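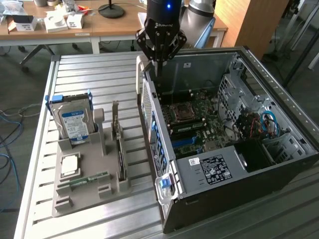 Desktop tower on its side with the panel removed. The processor socket is empty and the power supply is at the lower edge of the open case.

CLUSTEO ADDS BOARD-LEVEL REFURBISHMENT FOR DESKTOP TOWERS AT CLAMHAM

CLAMHAM – Clusteo has extended its computer refurbishment service to cover the full strip-down and board-level sorting of used desktop towers and workstations. The work is carried out at the company's Clamham site under a written procedure named Siriwan. Intake for the new service opens in June.

Until now the Clamham site accepted desktop machines for drive removal, external cleaning and resale as complete units. Machines that failed a power-on check were passed to a recycler as whole cases. Under Siriwan, a failed machine is opened and its parts are sorted separately. A case, a power supply and a motherboard from the same tower may leave the site by three different routes.

The service has a starting capacity of 200 towers a month. Clusteo plans to raise this to 400 when the second storage bay at Clamham is fitted with shelving.

Scope of the procedure

Siriwan consists of 34 steps, beginning with the receipt of the machine and ending with the parts record. Each tower is given a job number at intake. The number is written on the case and on the bag or tray for every part that leaves it. Drives are removed first and go directly to the data erasure room, where they are handled under a separate contract schedule.

The tower is then laid on its side with the open interior facing up. This position is kept for all internal work. Cable bundles are moved clear of the memory slots and drive cage before any part is released. Processor, memory, expansion cards and power supply are recorded in that order, including positions found empty.

Empty positions are entered as "absent on receipt" or "removed at bench." The distinction matters to customers who reconcile returned equipment against an asset list, and it was the most frequent request made during the trial period.

Socket and board inspection

A motherboard that arrives without a processor, or that has had one removed, goes through a socket inspection before anything else is done to it. Exposed socket contacts are easily bent, and a board with contact damage has little resale value. The inspection covers the contact field, the retention frame and the lever. Boards that pass are fitted with a socket cover the same day.

The rest of the board is then checked in a set order: capacitors near the socket, memory slots and their latches, expansion slots, rear connectors. Raised or leaking capacitors place the board in the parts-only category. A broken memory latch does not, provided that at least 2 slots remain usable.

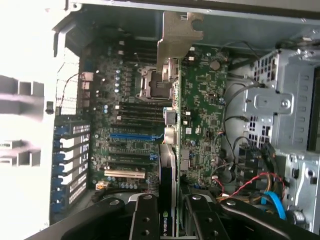 Workstation board in its case, with the bare processor socket, black memory slots and a blue PCIe slot. Blue plastic clips retain the expansion slot covers.

Case parts and fixings

Tool-free cases receive their own section in the procedure. Many office workstations use colored plastic clips and latches in place of screws – typically at the expansion slots and drive cage – and these parts are often lost or snapped when a machine is opened in a hurry. A case missing its clips can be hard to sell even when the sheet metal is sound. Clusteo keeps slot covers and retention clips with the case they came from, and the procedure calls for clips to be closed again once the slots behind them have been checked.

Power supplies are not opened. The barcode and regulatory label are left in place, the rating is copied to the parts record, and the unit is load tested outside the case. Units with a missing or unreadable label are sent for recycling without testing.

Grading

Finished parts are graded under Bakar, the scheme Clusteo already applies to laptops and monitors. Desktop parts use the same grades with these additions:

Grade A – tested, complete, no damage to contacts, latches or clips
Grade B – tested, with cosmetic wear or one minor fixing missing
Grade C – parts only, sold untested or with a stated fault
Grade R – recycling

Memory modules are graded one by one and are not sold as matched sets unless they arrived in the same tower and carry the same part number. Cases are graded after cleaning. The grade is printed on the parts record, and customers may request the underlying check sheet.

Availability

The service is open to businesses, schools and public bodies with used desktop towers in standard or small form factor. Rack servers and all-in-one machines are outside its scope. Machines may be sent with or without processors, memory and drives. Side panels should be fitted for transport, and loose screws bagged and taped inside the case.

Collections for Clamham run each Thursday. Customers with an existing laptop or monitor contract can add desktop towers by amending the equipment schedule; no new agreement is required. The parts record is supplied as a spreadsheet when the job is closed.

About Clusteo

Clusteo collects, refurbishes and resells used office computing equipment. Its services include data erasure, hardware testing, grading and spare parts supply.

Press and service inquiries: Clusteo, Clamham site office

– Ends –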